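Vurholm Handheld Gripper Pair: Setup, Maintenance and Repair
Drurnow Technical College, Mechatronics Project Module
Final report, submitted 12 November 2019
Project group: Poppy Haworth, Tia Bellamy, Iraklis Stamatopoulos
Supervisor: Soledad Vallejo

Part A. Condition, strip-down and rebuild

A.1 Scope

The Vurholm pair consists of two handheld two-finger grippers, left and right, each with a camera on the body and a trigger in the grip. The pair was passed to our group in February with a fault note reading "right hand drops round things." The assignment was to find the cause, repair it, write a setup procedure that a new operator can follow, and propose a maintenance interval supported by measurement. Changes to the recording software were outside the scope. Calibration of finger opening was inside it, as the software reads the opening from a sensor on the trigger shaft and has no other way of knowing where the fingertips are.

A.2 Condition on receipt

Both units were complete. The left gripper opened and closed smoothly and returned to full opening when the trigger was released. The right gripper closed with a noticeable step at mid-travel and did not fully reopen without help. With the fingers closed on a gauge block, the right fingertips could be rocked by hand. The left fingertips could not.

The earlier logbook recorded two pad changes and no other work. It did not say which unit had received which pads. The cycle counter on the right unit stood at 892 closures, but the counter resets when the battery is removed, so this value is a minimum and was not used in any calculation.

A.3 Strip-down

The right unit was dismantled on the bench at the Hebden workshop. The order below should be followed for either unit.

Remove the battery and wait for the status light to go out. Unplug the camera lead at the body end. Pulling it at the camera end strains the connector, and the lead on the right unit had already been repaired there once.

Open the fingers fully and lock the trigger with the transport clip.

Remove the fingertip screws and lift off the pads with their carriers. Mark each carrier L or R on the back face.

Remove the retaining clips from the pivot pins on one side of the linkage. Press the pins out from the clip side with the brass drift. Lay them out in the order they came out. The pins are nominally identical but wear differently, and the wear pattern is needed for diagnosis.

Lift the outer arms clear, then the inner arms. Do not allow the pull rod to drop back into the body. Recovering it means removing the grip shells, which adds most of an hour.

A.4 Findings

Three faults were found in the right unit.

The lower pivot pin of the left finger had a visible wear band, and the bore in the arm had gone oval. This accounts for the rocking at the fingertip. The geometry multiplies any clearance at the lower pin, so play that can barely be felt at the joint is obvious at the pad.

The pull rod had a slight bend near its upper end. The step at mid-travel occurred at the same position each time, and it disappeared when the rod was rotated half a turn in its guide, which confirmed the rod as the source. We do not know how it was bent. A fall onto the fingertips with the trigger held would be enough.

The pads did not match. One was glazed along the middle ribs, the other was almost new. With one worn pad and one good pad a round object is held by the good side and slides across the other, so it tends to rotate out of the grip as it is lifted. The fault note was consistent with this.

The left unit was stripped afterward as a reference. Its pins were within tolerance. Its rod was straight.

A.5 Repair

The worn bore was reamed and fitted with a bronze bushing turned in the college workshop. The pin was replaced. A replacement rod was ordered from Dundside, arrived with the wrong thread, and was recut by Braulio Cortés, the workshop technician, who also showed us how to hold the part without marking it. All pads on both units were replaced as a set with the blue ribbed type.

Reassembly is the reverse of strip-down with two exceptions. The pins are fitted dry and oiled afterward with one drop per joint, applied from the inside. The retaining clips are not reused. A clip that has been removed once will usually hold, but one of ours came off during the first bench test and the pin walked out far enough to catch the opposite arm.

A.6 Bench check

After reassembly each unit was clamped by the grip and cycled by hand against a foam block. The check passes if the fingers close without a step, reopen fully under spring force alone, and show no movement at the tip when pushed sideways with one finger. Both units passed. The bench check says nothing about how the grippers behave on real objects in an ordinary room, and that was covered by the trials in Part B.

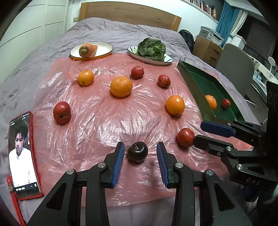
Part B. Setup procedure and household trials
Text: Tia Bellamy and Iraklis Stamatopoulos. Reviewed by Soledad Vallejo.

B.1 Choice of test task

The trials used fruit and vegetables laid out on a bed, with a pink plastic sheet as the mat, two plates, and a long dark green tray. Produce was chosen over machined test pieces for three reasons. The surfaces vary from dimpled citrus peel to smooth dark skin, the sizes vary without having to be specified, and bruising gives a crude record of excess force. A mattress is a less favorable surface than a table. It yields under the fingertips, and a gripper that only works when braced against something hard will be found out quickly.

The large oranges require a wide opening and load both fingers evenly. The small red fruits are the harder case. They can be taken only by the tips of the pads, where any remaining side play has the greatest effect. The dark plum-like fruit was used as the standard item for centering, with the fingers placed open on either side of it before closing.

B.2 Setup before a session

The procedure was written by one of us and tested by the other, who had not been present when it was drafted. Steps that had to be explained aloud were rewritten.

1. Fit charged batteries to both units. Check that the camera leads are seated.

2. Wipe the lenses with the dry cloth only. Check the picture from each unit for smears before going on. The wide lens shows dark corners in normal use, and these are not a fault.

3. Look at the pads. The ribs should be distinct over their full length. Wipe off any juice or dust with a damp cloth and let them dry.

4. Look at the pivot pins from the front. Each silver pin end should sit at the same depth as its neighbors. A pin standing proud means a clip has moved, and the unit should not be used.

5. Squeeze and release each trigger fully, ten times. Listen for clicks.

6. Run the opening calibration: fully open, fully closed, gauge block. Repeat if the reading on the block is out by more than one division.

7. Lay out the mat and objects. Keep cords and straps out of the closing path, as they can be drawn in between the outer arm and the body.

8. Rest the gripper that is not in use on its side with the fingers open. Do not stand it on its tips.

Step 8 was added after the second session. Resting a unit on its tips loads the pull rod in the direction in which the original had bent.

B.3 Trials

Each session consisted of moving items between mat, plates and tray, with the operator free to choose the order. The operator noted every drop and every grasp that needed a second attempt. Across 9 sessions the two units together logged 3,541 closures. Batteries were changed only with the external counter running, so this total is complete.

The right unit no longer dropped round items at a rate different from the left. Most second attempts on either unit were on the small red fruits, and most of these came from poor approach angle. The operator closes before the tips are low enough, the fingers slip over the top of the fruit, and it rolls. Lowering the wrist before squeezing the trigger cured this in most cases. It is an operator matter and has been added to the training sheet.

Leafy vegetables caused a different problem. Pieces of leaf work into the gap behind the pad carrier, where they are not visible from the grip side. In one session this shifted the closed reading enough to fail calibration. The gap is now cleaned with a soft brush after any session that includes greens.

B.4 Wear measurements

Fingertip play was measured with a dial gauge before the first session, after session 5, and at the end. The left unit showed no change that we could separate from reading error. The right unit showed a small increase between the first and second measurements and none afterward. We attribute this to the new bushing bedding in, but a single unit is weak evidence, and the measurement should be repeated by the next group.

Pad wear was uneven along the length of the pad. The tip ribs wear first when small objects are handled often. Swapping the pads end for end is not possible because the carrier holes are offset.

B.5 Proposed maintenance schedule

Every session: steps 3 to 5 above, and the brush where greens were handled.

Every fifth session: dial gauge check at the fingertips, one drop of oil per joint, inspection of the camera lead at both ends.

On failure of any check: strip-down to pin level as in A.3. Replace pads on both fingers of the unit together, and write the unit, side and date in the logbook.

B.6 Open items

The cycle counter still resets with the battery. A firmware fix was requested and had not been received when this report was submitted. Until then the external counter must be used.

The thread drawing for the pull rod has been corrected and sent to Dundside. No second rod has been ordered, so there is currently no spare.

The left unit still has its original pins. They are in tolerance, but they have no recorded history, and we suggest replacing them at the next strip-down. New pins and clips are in the labeled tin on the second shelf at Hebden, with the brass drift.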